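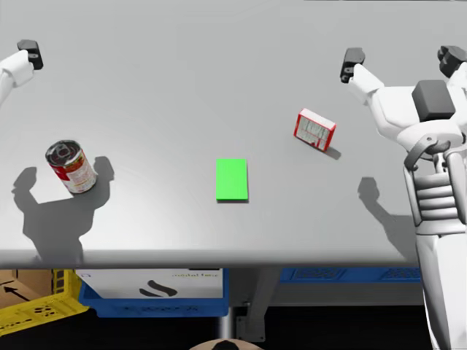 Who should decide when a robot is ready to leave simulation and work near people? Someone who did not build it, using a written list that was agreed on before the first test.

I have held that view for a while, and the draft rules now going around have made me firmer about it. The draft from Kovbridge runs to 19 pages and spends most of them on hardware: stop buttons, guards, speed limits near a person. Those rules are fine. The part on simulated testing is seven lines long and says only that results should be "representative." A team can make that word mean whatever it needs.

Take a plain tabletop job with a can, a small box and a two-armed robot. A team runs it 100 times in simulation and reports the score. Was the can ever lying on its side, or always standing up? Did the box start out at an angle? Did the shadows move? A reader of the report can't tell, and under the draft the team doesn't have to say.

Liên Hà, who reviews test reports at Etetti, told me she sends back some four of them a month for this reason. The work in them may well be good. She just has no way to judge it. Her fix is a single page listing every starting position, every change of lighting and every run that was thrown out - with the reason it was thrown out. I would make that page a requirement.

The people at Skosstead argue that this slows small teams down. It does, a little. Filling out the page takes an afternoon the first time and much less after that, because the simulator already has most of the numbers. Lodhi makes its teams do it and still ships on schedule.

I would also ban changing the pass mark once testing has begun. If the mark was wrong, write down the new one, say who approved it, and start over from the first run.

Comments on the draft are open through November. Mine will ask for those two changes and leave the hardware section alone.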